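Tesholm Community Workroom: progress report to the Londoño Fund
Period ending November

Dear friends at the Fund,

Thank you again for your patience while we got ourselves sorted over the winter. It has been a slow but very cheerful few months, and I'm glad to say the workroom is starting to feel like a place people want to linger.

1. Tables
Of the $3,000 granted for furniture we have spent $1,781, all of it on the tables from Udel. We went for a pale wood colour with plenty of grain (the darker one showed every crumb at our old place), and everyone who sits down seems to run a hand over it. There are a few small dark marks on the top so far – I plan to try a soft cloth and a little patience before anything stronger.

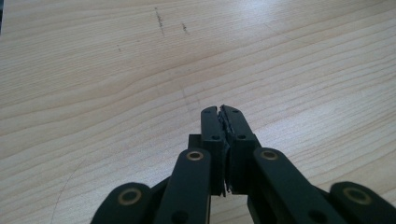
2. Tabletop activities
Zhiqiang Fu has taken on the sorting and stacking sessions, and we're so grateful. He likes to keep the materials plain and put out only a couple of pieces at a time, so newcomers don't feel swamped. Two sessions run each week, one of them at 10 am, and he would love to add an evening one once the Stesarach hall key is organised. 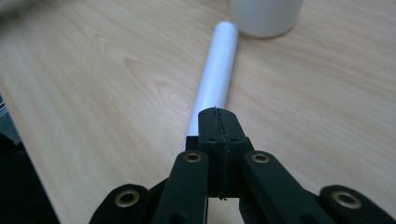

White rod and white cup on the tabletop.

3. Still to come
The remaining $1,219 is set aside for shelving and a few stools. I'll send the quotes through as soon as I have them.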